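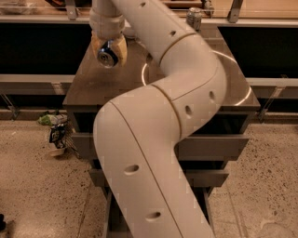 La mesa cuadrada con el reflejo del aro de luz en el tablero, y la lata plateada de lado, por encima de la mitad de atrás. Al fondo, el puesto largo.

Martes, por Leire Urquijo
856 visitas · 8 comentarios

Galería rápida de la sala de Mundance, que me la llevais pidiendo desde abril. Texto corto, voy con prisa. Abajo van notas de cada cosa, por si alguien está montando algo parecido en su local.

LA MESA
Cuadrada, oscura, tablero gris amarronado con un poco de brillo. Mucha gente pregunta por el lateral: bandas horizontales apiladas, el larguero gris debajo del tablero y otro travesaño gris más abajo, con huecos entre medias. Patas oscuras. La compró Ramiro Figueroa de segunda mano. Pesa lo suyo, entre dos personas y de lado por la puerta.

EL BRILLO
El arco blanco de la mitad derecha es el aro del techo. Con luz de día molesta poco, por la tarde bastante más. Celeste Arancibia quiere probar un mantel mate, yo un vinilo – ya veremos quién gana. De momento se queda así. Para limpiar, paño de microfibra apenas húmedo y luego otro seco. Nada de estropajo. Lo digo por experiencia, la mesa vieja acabó hecha un asco.

LA LATA
Plateada, con el canto bien brillante y el centro oscuro. Tenemos una bolsa entera de latas en el armario, traed más si teneis, mejor sin abolladuras. Las de aluminio fino se hunden enseguida. Enjuagadas, por favor – la última tanda olía a refresco viejo toda la semana.

EL PUESTO DEL FONDO
Va a lo ancho de la pared, detrás de la mesa. Paneles negros a izquierda y derecha en la parte de arriba. El negro coge polvo que da gusto, Valentyna Bilyk le pasa el plumero los martes antes de abrir. Entre el puesto y la mesa dejad sitio para pasar, que luego nos damos con las esquinas.

LO QUE FALTA
Dos taburetes. Un cubo con tapa. Etiquetas para los cajones (Adoración Cantero tiene la rotuladora, devuelve!!). Una alfombra de goma, si alguien sabe dónde las venden por metros que lo ponga en los comentarios. Y fieltros para las patas, que al arrastrar la mesa se oye en todo el edificio.

PRESUPUESTO
Para toda la sala tenemos 3000 euros, mesa y luz incluidas. Las facturas me las mandais a mí, no a Ramiro. La lista con precios la paso por el grupo cuando la tenga limpia, ahora es un borrador con tachones.

Subo más fotos cuando lleguen los taburetes.

Compartido 8 veces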